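Sourdough rye, second winter

I started to bake rye bread in December, when the evenings were long and I did not want to pay for the loaf from Bokside any more. It is a good bakery, I say nothing against them, but the bread there is sliced thin like paper and on the second day it is already tired.

My first loaves were heavy and grey inside. I followed a recipe from a library book which asked for 408 grams of rye flour. Such an exact number made me trust it. Later I understood that the author had only converted from cups, and the water was converted badly. The dough was like cement. I added water with a spoon until it looked like thick porridge, and from that day the bread was better.

The starter lives in a jar on top of the fridge. I feed it two spoons of flour in the evening, and the same of water. When I forget, it smells like nail polish, but after two feedings it comes back to normal. I was told many times that I must use filtered water. I use the tap.

What I changed this year

The flour is now Stetsiuk dark rye, stone ground, from the small shop beside the railway station. It drinks more water than the supermarket one. I also put caraway, but I crush it first, as my family likes the flavour and does not like to find the seeds.

The dough stands in the tin for five hours, covered with a damp towel. In our kitchen it is cold in the morning, so I start at breakfast and bake in the afternoon. When small holes open on the top, it is ready for the oven. If you wait longer, the middle sinks.

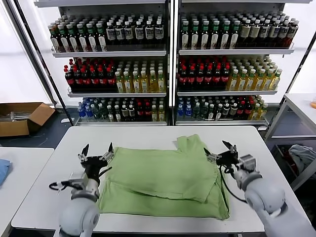

Cutting it

This was the hardest lesson. Rye must rest until the next day, and if you cut it warm the knife comes out with glue on it. I wrap mine in a cotton cloth and put it in the cupboard behind the rice, where I can't smell it so much.

For the next loaf I want to try with a little molasses, and maybe some boiled potato in the dough. I will write how it went.

Posted 9/18/26

Comments

Marel: Do you grease the tin or use paper? Mine always sticks in the corners.

Reneo: I grease with butter and then a dusting of rye flour. Never had it stick.

Marel: Thank you, will try on the weekend. Potato is a good idea too, it keeps the loaf moist.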